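Status: frozen after the end-of-term demo. Last edited 14 January 2025. Pull requests will be read but probably not merged.

# howlader-kitchen

Simulated kitchen episodes collected by the student manipulation club for the Howlader project. One Franka arm, one countertop, a handful of household objects, and a lot of claims on our poster that this card is meant to walk back.

## What we said and what we have

The poster said the set "teaches everyday kitchen skills." It contains reaching and some grasping near small objects. Whether that adds up to a skill is a matter of taste, and I don't share the poster's.

- 31 episodes kept
- 20 teleoperated, the rest scripted
- 15 object layouts, several of them nearly the same
- 8 episodes held out for testing

Eight test episodes can't support a success rate with a decimal point in it. Please don't print one. We did in July, and it went up by a lot when we changed the random seed.

## Scene

All episodes share one kitchen: tiled walls, a marble-patterned counter, and the arm on a dark brown base beside it. Movable objects include a frying pan, a vase, spoons and a soap dispenser. The coffee machine is fixed in place. It can be bumped, and the bump is not logged, so a clean contact log doesn't mean a clean run.

The layouts with the pan are the crowded ones. Small items can end up on the rim or close to the vase, and from some viewpoints it's hard to tell which of the two they are touching. Depth is saved for every episode. Use it before trusting any label that says "on" or "in."

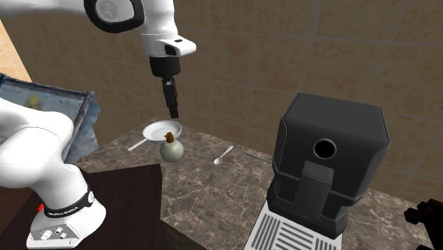

Henrike Fuchs: I'd argue the crowded layouts are the only ones worth training on. With the objects spread out, a policy can memorize where to go and look smart doing it. If you drop anything, drop the easy half.

I half agree. The crowded layouts are also where our labels are worst, so a policy that does badly on them may be right and the label wrong. Issue 8 has the argument in full, and it is still open.

## Labels

Each episode has a text instruction, a start state, an end state and a yes/no success flag. The flag comes from a script that checks whether the target object moved more than a set distance. Knocking the object over counts. Pushing it into the coffee machine counts. Phúc Triệu rewrote the check to need gripper contact at the end of the run, and that version is in `labels_v2/`. It is better. It still passes a grasp that would slip a second later.

Don't mix `labels_v1/` and `labels_v2/`. The file names match and the loader won't complain.

## Spoons

The spoon episodes are the most requested part of the set and the part I trust least. A thin handle flat on a hard counter leaves the fingers very little to work with, and our contact settings are generous. I have watched grasps go through in the simulator that I would not bet on with a real spoon. We never ran any of this on hardware.

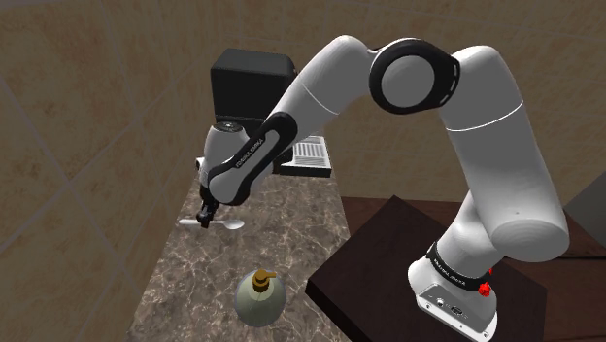

*Fingers at the spoon handle, soap dispenser in the foreground.*

The gripper also blocks part of the handle from several cameras at the moment you most want to see it. If your method reads grasp quality from color images alone, check what it is looking at.

## Loading

```
pip install -r requirements.txt
python load.py --split train --labels v2
```

`--split all` includes the test episodes. This has already fooled one team in the class, and the flag should have been named something else.

## Baselines

There are two, a behavior cloning model and a scripted reach. The scripted reach wins on v1 labels. Read that as a comment on v1.

The checkpoint called `final_best` is neither. Use `bc_retrain`.

## Known gaps

- No variation in lighting
- No wall or counter textures other than the ones shipped
- Joint velocities missing from the scripted episodes
- Instructions written by two people who phrase everything the same way

## License

Code is MIT. The kitchen assets came with the class license and can't be redistributed outside it, so the public copy has rendered images and states only.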